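I went to a robot open day to get out of the heat and came home with a list of workshop tips, so this month's page is a bit different. Regulars know I usually write about drawers, hinges and getting candle wax out of things. Bear with me!

The place was Pusent, a small automation shop in Derlow, and my neighbor Nanami Katayama talked me into going. She repairs sewing machines and will look at anything with a motor in it. I figured I'd last twenty minutes and find the coffee. We stayed until they started stacking the chairs.

Most of what I wrote down had very little to do with robots. It was the ordinary bench stuff, the things people do when they work in the same room every day and get tired of losing the same screw. I'll go through what I've tried at home since, and how it went.

## Stand your boxes against something, then clamp them

I've spent years chasing parts bins across my bench. You reach in for a washer, the bin slides, the coffee goes over. Kiros Adugna, who was running the demonstration, told me he clamps every container that gets reached into more than twice a day. A spring clamp over the rim takes two seconds and comes off just as fast.

At home I use the medium size (the little ones pop off a thick rim, the big ones pinch your fingers). If the bin is painted or you care about the finish, fold a scrap of leather or an old bike tube under the jaws. I now have one on the scrap bin, one on the bird seed tub in the garage, and one on the mixing bowl when I'm making bread - my wife has opinions about that last one, but the bowl stays put.

## Leave the paper on your acrylic

I always peeled the paper off acrylic sheet the minute I got it home, like a kid with a new phone. Big mistake. The sheet gets scratched on the bench, you wipe off the dust with a dry rag, and then it's scratched some more. Leave the brown paper on while you measure, mark and cut. Pencil shows up nicely on it too. Peel a little strip back at the edge if you need to check something, and take the rest off at the very end.

If the paper has been on for years and won't budge, warm it gently with a hair dryer and roll it off with your thumb. Don't go at it with a blade. I did that with a cabinet window in January and I still see the line every time I get a glass out.

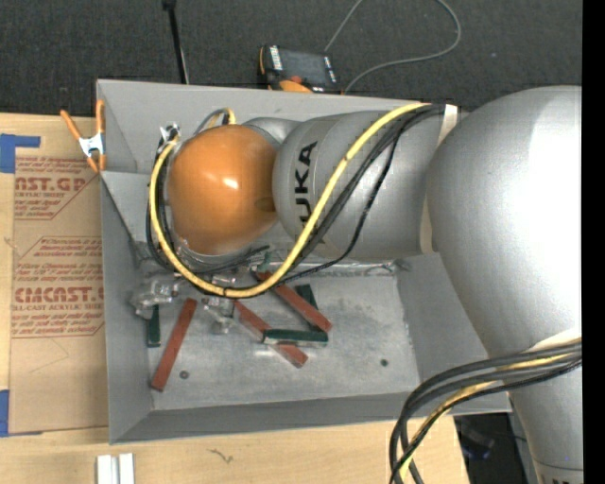 Derlow - Saturday, June 4, 2022

The picking demonstration was the one everybody crowded around, me included. It's a KUKA arm with a gripper on the end, going after red and green blocks in a metal bin, and I could have watched it all day. Kiros said the blocks go in as a heap on purpose. Lined up in neat rows they'd be an easy job, and parts in a real factory seldom arrive that way.

A boy near the front asked how many tries the thing had made, and Kiros had the number ready: 623 since they'd set up that particular job. He was very patient with all of us. Nanami wanted to know about the wear on the cables and I think they'd still be talking if somebody hadn't needed him for the next group.

Anyway, back to things you can use.

## Give your cords a big, lazy curve

I stood there looking at that yellow cable looping around the end of the arm and thought about my poor vacuum cleaner. Kiros's rule is that a cable that has to move should get a generous loop, and the bend should never be tight right where it goes into a plug or a fitting. That's where the wires inside give out.

So I went home and looked at my own cords:

- The iron: I used to wrap it tight around the hot iron. Now it gets coiled loosely and hung on a hook beside the board.
- The drill press lamp: the cord was stretched like a guitar string. I gave it some slack and tied it to the post with a strip of cloth.
- The stand mixer: loose figure eight, held with a hair elastic.
- The extension cord in the garage: I threw it out. There was a crack by the plug I'd been ignoring for ages.

If you bundle a few cords together, don't cinch the tie down hard. You want to be able to wiggle a finger in there.

## Tip your odds and ends into something shallow

This one's mine, but I got to thinking about it at the bin. Deep buckets are terrible for small parts! Everything you want is at the bottom. A wide pan with sloping sides works so much better, and an old roasting pan costs next to nothing at a yard sale. Mine holds about 600 screws and you can see what you've got with one stir of the hand.

I color-code now too. A dab of red nail polish on the metric stuff, green on the inch sizes. Let it dry overnight before you toss it all back together or you'll have one big lump (ask me how I know).

## Blue tape for everything

Painter's tape is the best label there is. It writes well in marker, it comes off most surfaces clean if you don't leave it for a whole season, and it'll hold a sheet of something flat to the bench while you mark it. Fold the end under to make a tab so you aren't picking at it with your fingernail. On a sunny windowsill take it off within a few days. It bakes on.

Nanami puts a strip on the bench sticky side up for the tiny screws out of a bobbin case, in the order they came out. I've stolen that one for eyeglasses.

Next month I'm back to drawers. I've got a sticky one in the hall that's been beating me since Easter, and a reader has sent in a trick with a candle stub that I want to try first.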